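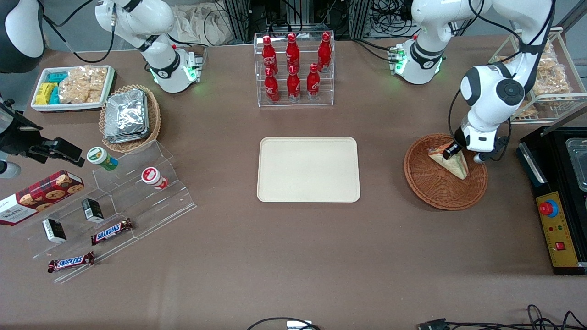

How to pack lunch for a long train ride

The line from Noravville to Goltham takes most of a day, and the cafe car usually runs out of hot food before Laing. Packing your own lunch is cheaper and doesn't take long.

1. Make sandwiches the night before. Firm fillings like cheese, ham or egg salad hold up best. Put tomato in a separate bag and add it when you eat.

2. Wrap each sandwich tightly in plastic wrap and chill it overnight.

3. Freeze a small bottle of water. Put it at the bottom of the bag with the sandwiches on top — it will keep them cool for a few hours and you can drink it later.

4. Pick snacks that don't crumble or smell. Nuts, dried fruit and pretzels are good. Leave the tuna at home.

5. Bring napkins, a trash bag and one spare fork.

Allow 30 minutes for the whole job, including cleanup.

Keep the bag at your seat and off the overhead rack, which gets warm from October on when the heat is running. Eat anything with meat or mayonnaise first. If you change trains at Imano, there is a water fountain by the ticket window, and the shop across the street sells fruit until early evening.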